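Prilby (data collection method)

Prilby is a method for recording two-handed manipulation of cloth with hand-held grippers, for use in training robot control policies by imitation learning. It was developed within the Varkach project and first described in May 2022. The name is also used for the file format in which the recordings are stored.

Background

Earlier work in the Varkach project relied on teleoperation, in which an operator drove two robot arms from a separate station. Operators had difficulty judging the tension in a fabric, and recording was limited to the laboratory. Prilby removes the arms from the recording stage. The operator holds one gripper in each hand and handles the garment directly, so that sessions can be carried out in ordinary homes.

Method

Each gripper carries a wide-angle camera. The position of the gripper over time is estimated from the video, and the opening of the fingers is recorded as a separate channel. The two streams are then aligned to a common clock. Recordings in which tracking is lost in either stream for more than 2 seconds are discarded.

The trained policy predicts relative motions of the gripper, which allows it to be transferred to arms of different reach. The standard task set has 7 garment tasks, including flattening, folding in half and turning a sleeve. Every task begins with the garment in a crumpled state.

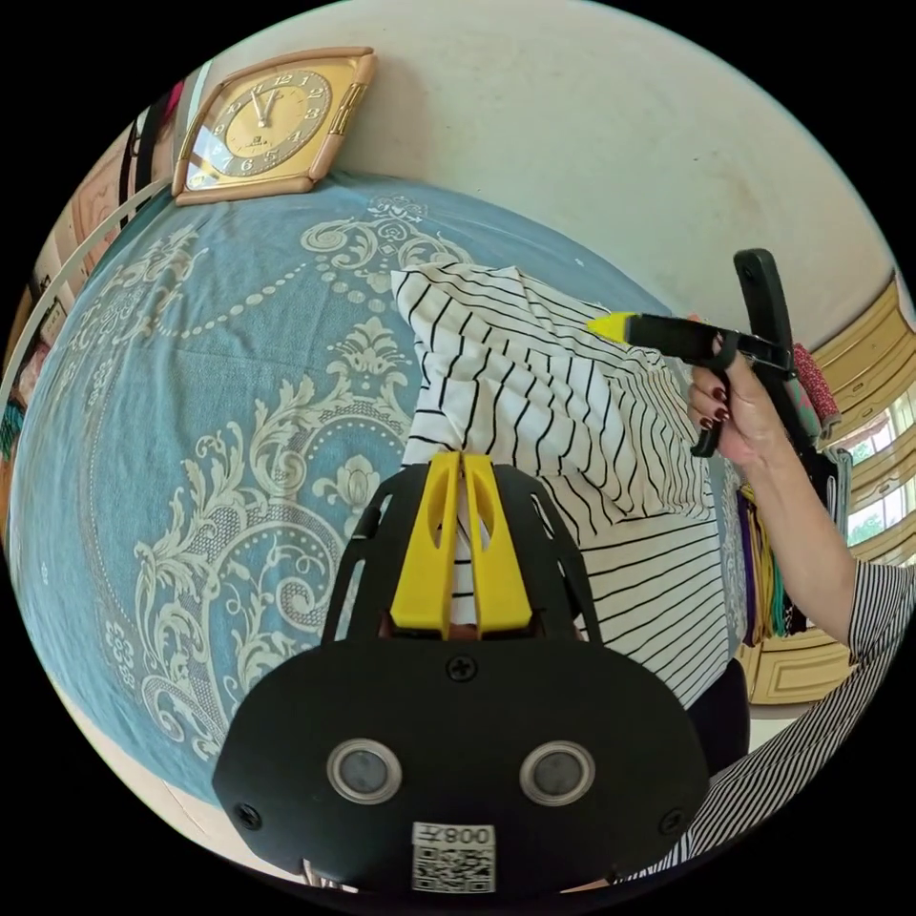 Two hand-held grippers at a striped garment on a bed, seen from the camera of one of them.

Results

In the Gökçe trials, policies trained on Prilby recordings were tested for 30 runs per task. Flattening and folding in half reached the highest completion rates. Sleeve turning failed in most runs, usually at the first grasp. A later variant, Uder, added 6 frames of image history to the policy input and reduced repeated grasps at the same point.

Limitations

Grip force is not measured. Thin fabrics are often grasped in more than one layer, and the recordings do not mark when this occurs.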